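# Do Throwaway Gloves Really Keep Things Clean?

You have seen them at the sandwich counter: thin, crinkly, see-through gloves. Grown-ups put them on and everybody relaxes. Should you? Let's poke at that idea a bit.

## "Gloves are always clean"

Says who? A glove has no idea what it just touched. If you scratch your nose in a glove and then pick up a tomato, the tomato gets whatever was on your nose. Same as a bare hand.

Where the glove was kept matters too. A drawer full of crumbs is a bad home for one. A plain plastic tray, washed and dried first, does better.
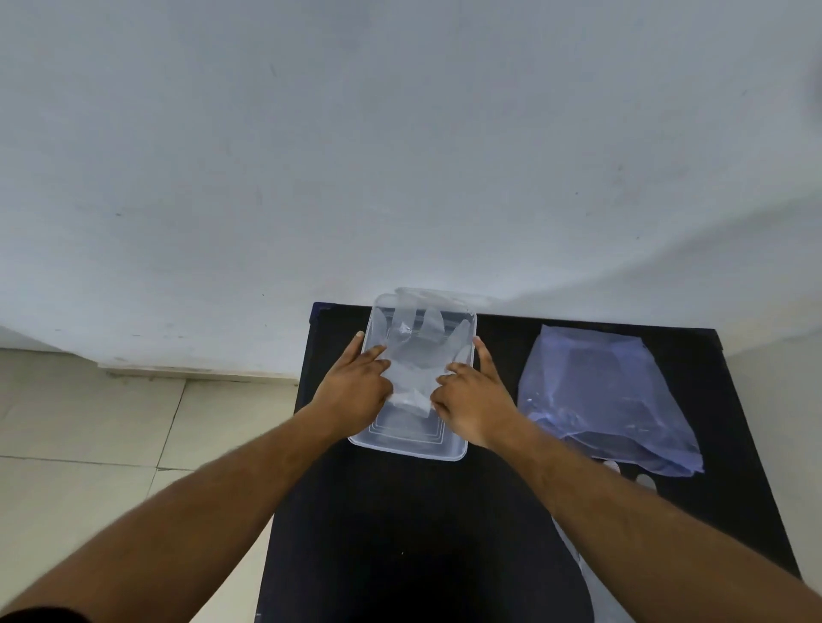

## "They go on easily"

Ha. The plastic is so thin that the two sides cling together, and you can spend ages hunting for the way in. The end where your hand goes is called the cuff. Pinch one side of it in each hand and pull gently apart. Now there is a gap.
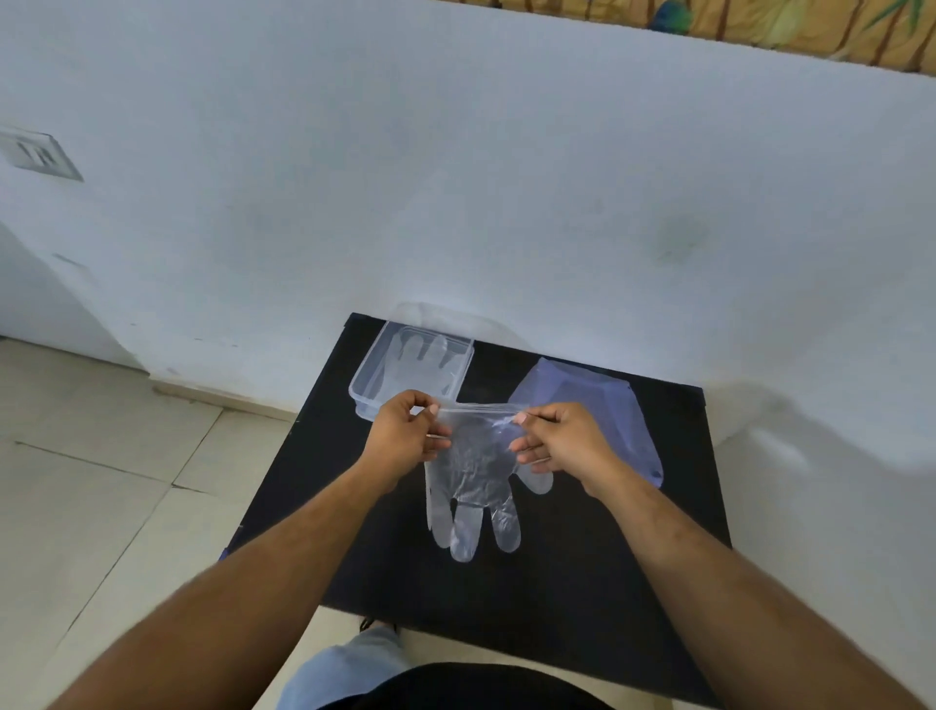

*Holding a clear glove open at the cuff.*

Some packets say "one size fits all." Try that on a nine-year-old! The fingertips flop about like empty sausage skins, and floppy tips get caught in things.

## "A lid keeps everything out"

A lid helps if it fits. Food boxes made of thin, clear plastic bend, and a bent corner leaves a gap. Press along all the edges, then look again.

Being see-through proves less than you'd think, too. You can spot a crumb or a hair through clear plastic. You can't spot germs, because they are far too small.
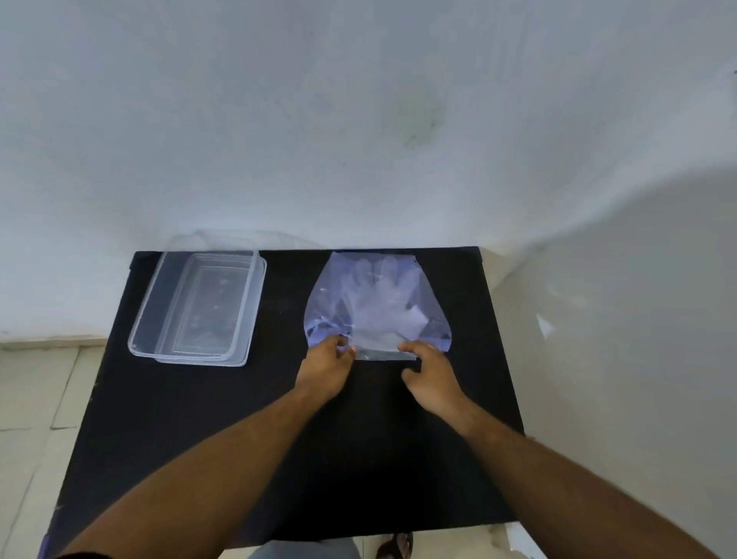

So a box that looks perfectly clean might still need a wash, and so might the table under it. Wipe the table before you start.

## What should you believe?

Soap and water, mostly. Wash your hands before the gloves go on, and again after they come off. Change gloves when you switch jobs, or if one rips. And if you're only making toast for yourself, clean hands will do fine.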